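Clandell opens its robot lab for an afternoon

Share 22 | Comments 7
Print this article | E-mail this article

Clandell opened its automation lab on Després Street to the public one afternoon in October, and 942 visitors signed in before the doors closed at 5 p.m. The company had planned for 900.

The busiest stop was a white table near the back of the lab, where two black robot arms were put to work on a plastic bottle. One arm's job is to hold the bottle upright near the bottom. The other comes down from overhead and goes for the cap.
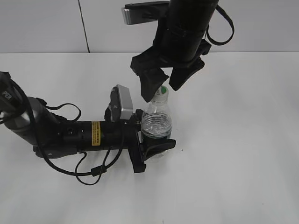 Engineer Yatziri Arriaga, who led the tours, told visitors that opening a bottle is harder for a machine than it looks. "Squeeze too much and the bottle buckles," she said. "Squeeze too little and the whole thing turns with the cap." Each arm has its own camera at the wrist – the control software, called Jidero, uses both views to line up the fingers.

Arriaga said the lab is working on kitchen and pharmacy tasks and has no product for sale yet. Part of the work is paid for by Skakdale, a packaging company that also had a booth in the lobby.

Tours ran in small groups and lasted roughly 20 minutes. Clandell said it plans to hold another open day in the spring, with longer hours and a separate session for school groups.

Print this article | E-mail this article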